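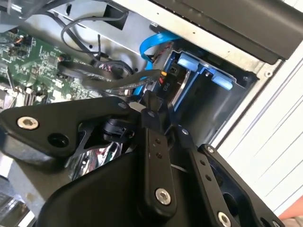 Paraskevi Athanasiadis wrote in to ask whether I'd let the Stindier gripper kit anywhere near a PC she cared about, and would I please do the boring safety bits before the fun bits this time.

Fair enough! So this is my inspection list for the kit, with my notes as I went. Stindier lent it to me for the review and I've been using it for computer strip-down work, which is what they sell it for.

August 24, 2021
By Elvia Alvarado

BEFORE POWER

Mains lead out of the PC: YES. Out of the wall as well, and I press the power button afterwards to drain what's left.

Emergency stop within reach: YES, but the lead is stingy. I had to shuffle my chair over.

Hex screws on fingers and bracket tight: MOSTLY. One finger screw took a quarter turn. The manual says check every 4 hours, I'd say every time you sit down.

Holes in the finger clear of grit: YES. They collect fluff, a dry brush does it.

Case steady on bench: YES, after I put a rubber mat under it. It slid about in April and I haven't forgiven it.

INSIDE THE CASE

Loose cables noted: YES. The blue SATA cable is the one I watch, it has a nice bendy run and a finger could hook it in no time. Same goes for the power plug marked P10 (don't let the gripper pull on those red and yellow wires, ever).

Clearance round the drive cage: TIGHT. The fingers are long and thin, which helps, but the light blue latch tabs want a slow approach. I set speed to the lowest step.

Motherboard keep-out zone set: YES. Took me three goes in the Varela software because the save button is hidden under a menu. Grr.

Grip force limit: PASS. I squeezed a scrap connector first and it came out unmarked.

AFTER

Stop test repeated: PASS, stopped dead both times.

Cycle counter written down: 1,483 at the start, 1,627 when I packed up.

Spares in box: FAIL. No spare finger screws at all, and at this price I'd expect a little bag of them! I've emailed and had no answer yet.

So Paraskevi, yes, I'd let it near yours, with the speed down and a hand by the stop. Wait for the screws though.

Recent checklists
Katitmont bench arm: guards and cables
Flonetti suction cups, second look
Which stop button should I buy?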